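Good practice for home robots starts with the laundry

For most of the past year, the author of the Clilari handbook has been thinking about folding. Shirts, towels, children's pyjamas, jeans, all of it. The handbook is a set of working rules for people who record everyday chores so that robots can learn from them, and it has just reached its second edition. I rang up on a Monday to ask about one chapter, and we were still talking when it got dark.

"I love this stuff," the author told me, before I had got to my first question. "People think a rulebook must be the dull end of robotics. But you sit down to write a rule about pyjama bottoms and you find out how much a person knows without ever having said it!"

The first edition ran to more than 70 rules. The new one has 26. I asked what had gone, and the answer was mostly the fussy ones: which hand goes first, how far apart the jaws should be at the start, what order the clothes should be done in. Those had come from workshop habits, and they made every recording look like every other.

"We'd tidied all the life out of it. A home has a duvet that's been shoved back and toys by the pillows. If you clear that away, you teach the machine a bedroom that doesn't exist anywhere."

So the rule on surroundings now says, in plain words, leave the room alone. Bedding may be pushed aside to make a working area, finished clothes may stay on the same surface, and whatever normally sits on the bed can go on sitting there. The piece being worked on should have clear sheet on at least one side, and that is all the book asks.

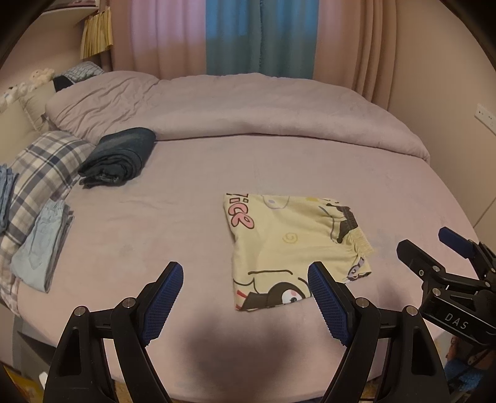

Hendricks is less sure about leaving rooms alone, and has argued that a beginner's set ought to be made on a bare table first, with the clutter brought in later, so that mistakes in the fold can be told apart from mistakes in finding the clothes. The author has heard this one many times and rather enjoys it.

"It's a fair point, and we've put a note in. If you're testing a gripper, use a table, please do. But for teaching? I'd go into the real room on the first day. You can always sort the recordings afterwards by how busy they are. You can't add the cushions back in."

The handbook is firmer about the hands. Its section on hand-held grippers says the fingers should close on the cloth and never drag across it, that a person should let go fully before moving to a new hold, and that a fold which goes wrong is to be kept and marked as such. That last rule caused the longest argument of the whole edition. Stoller, the working group that looks after the wording, went through 3 drafts of it.

"Oh, that one!" The author laughed. "Everybody wants to bin the bad folds. I understand, it's embarrassing, you've made a mess of a pair of shorts and there it is on record. But the way a person rescues a bad fold is gold. You slide a bit back, you smooth it, you have another go. Where else is a robot going to learn that?"

Soft waistbands get a page to themselves, which pleased me more than I expected. Gathered elastic pulls the cloth in, so a garment that was square a moment ago can creep out of shape at one end. The advice is to lay the waistband out along one side, let it settle, and judge the fold by the flat part of the cloth. Printed fabric has its own paragraph as well. A big pattern can break up at the fold line, and the person writing the labels is told to name the garment by its cut and leave the pattern out of it.
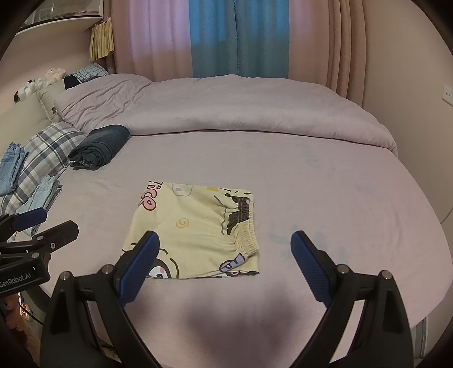 Pale yellow shorts folded on the sheet, with the gathered waistband to the right.

Then there is the matter of other people's homes. The book asks for written consent from every adult in the household, a walk round beforehand to put away letters and family photos, and the right to have a recording wiped later without giving a reason. I wondered whether that last part scared teams off.

"A few, at first. Justard told us it would be a nightmare to run, and then they built a way of doing it and sent us their checklist, which is better than ours was. We've nicked most of it, with permission!"

What comes next is bed-making, and the author is already deep in it. Fitted sheets take two people in the current draft, one at each end, and there is a lively disagreement about who should call out when to pull. The chapter should go out for comment in September.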